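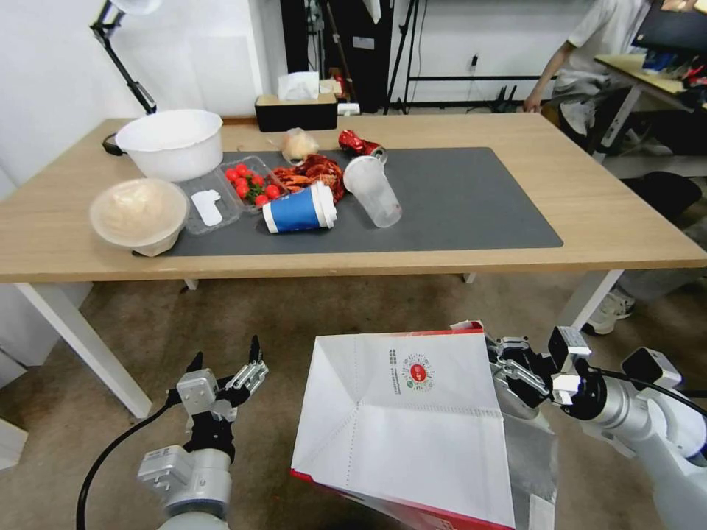
4. Setting Up Your Prayer Chain in Lumanlan

Okay friends, this is the part I love! By now you've made your account, so let's get your prayer partners connected.

1. Open Lumanlan and tap New Chain. I named mine Trurness, after the street where our group first met to pray.

2. Add your people by phone number. A chain holds up to 150 (ours is nowhere near that, but I'm believing for it!).

3. Pick a prayer time. I went with 6 in the morning, and yes, I have gone back to bed afterward.

4. Type your first request and press Send. Keep it under 224 characters or the end gets chopped off.

Note: If a partner doesn't see the request, have them close the app and open it again. That fixed it for two of my ladies back in June.

Caution: Please ask before you post anyone's name or health news. Everybody on the chain can read it, and deleting it on your phone doesn't take it off theirs.

5. Tap Amen when you've prayed, so the person who asked gets a little message.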